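The Cable Drawer

We had until noon to be out. I'd done the big things, the bed, the bookcase, the stupid fern, and what was left was the small stuff, which takes forever.

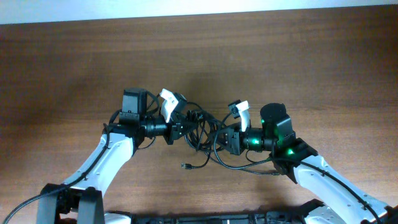
I'd left the cables for last. Four years in the flat above the Tindell bakery and every cord I ever owned had gone into the same drawer and never come out. I'd pull one and six would follow. So on the last morning I tipped the whole drawer out on the table, went at it with cold coffee and no breakfast, and set aside the easy ones first, the short ones, the white ones. Then the black one. Long, black, bunched up in the middle of all that brown wood, a real tangle, a small plug hanging out at the bottom and no sense to the rest. The table had come with the place. Fine straight grain, darker bands across it, one paler patch gone a bit pink where I always put my plate. I would miss it more than the bed.

I found an end. Lost it again.

My phone went. The van people, Corkell. They were early, could I come down. I said no. I said twenty minutes. The man said there was a charge for waiting and I said fine, how much, and he told me and I said ten minutes.

Back to the cable. You have to go loose first, my mother taught me that with wool. Don't pull. Open it up, make the loops bigger, let it breathe. She could do a whole skein while talking on the phone. I can't do it with my full attention and both hands. I opened it up. I made the loops bigger. It looked worse, it looked like twice as much cable.

What did it even belong to? I tried to think. The old printer maybe, or the speaker we bought at that shop on Cerden Street the winter the heating died. We'd carried the speaker home between us in the snow, one handle each, laughing, and then it hummed. It always hummed. You took it when you went in October and I said good, take it, I hate that thing. And you took the speaker and left the cord.

Or it was the printer.

I got one loop through. Then another. There's a moment when it starts to go and you get greedy and yank, and I yanked, and it closed up tight as a fist. Said a word the bakery probably heard.

Phone again. Not Corkell. The agency, wanting to know if I had left the keys, had I read the meter. I had read the meter. 2,457. I'd written it on my hand and then washed my hand, but I remembered it because I had said it out loud all the way up the stairs like a kid sent to the shop. She said thank you. She said the deposit was 1,010 and I would hear about it in due course. I said when is due course. She said have a lovely day.

Sat down. Wrong, the chairs were in the van already. Sat on the floor, then got up because I couldn't reach.

The thing is I could have thrown it away. Bag by the door, open, already half full of sponges and the bathroom bin and a calender from the year before last. One move. I picked the whole bundle up and held it over the bag and it was heavier than I'd thought. I stood there. I could hear them downstairs, somebody dragging a tray, somebody singing the same half a line of the same song they sang every morning at five, and I used to lie there hating it and you used to sing the other half.

Put it back on the table.

Slowly then. Thumb and finger. Follow one strand, only one, over, under, over, don't look at the rest. It went round the back of itself and through and I went with it. Horn outside. Over, under. I stopped thinking about the man and the charge. Maybe six minutes, maybe fifteen. And then the plug was in my hand, just there, it had been in plain sight at the start, lying out below everything. A strip of tape round the neck of it. Your writing, small and square, the way you labelled the spice jars.

SPEAKER – DO NOT LOSE.

I laughed. I did, out loud, on my own, in an empty kitchen with no chairs.

The horn again, long this time. I wound it round my hand and elbow like they do in theaters, neat loops, tied it off with the tail. Wiped the table with my sleeve, the pink bit too. Keys on the hook. Bag in one hand, cable round my wrist because there was no box left to put it in, door shut with my foot.

Corkell's man looked at the cable. "That going in the back?"

"No," I said. "Up front with me."

He shrugged and moved his sandwiches over. We were halfway down the hill before I remembered the fern was on the roof of somebody's car.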